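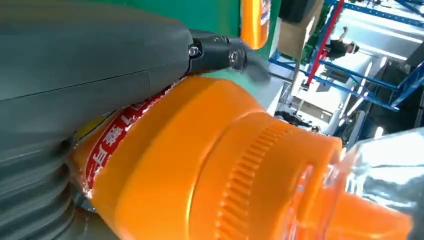 4.2 Changes to operator work at the bottle station

We logged 1,531 placements at the Trultlow cell in January, 1,164 of them made without help.
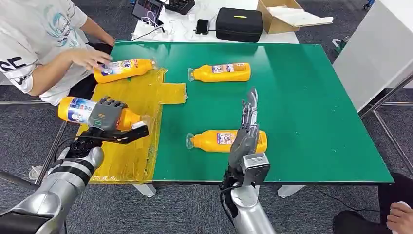
Operator effort moved from lifting to resetting. Bottles are laid on their sides, and a hand kept on one of them near the robot's reach – as at the left of the table – counts as shared work.
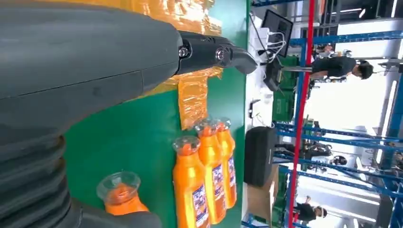

Figure 3. Bottles on the green work surface, caps to one side.

Of 40 shifts, 11 needed a second operator. 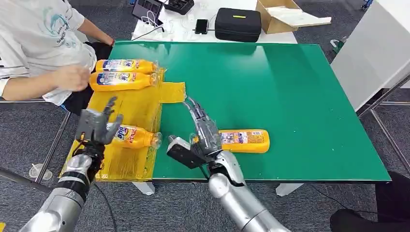 Waiting time between resets was not logged.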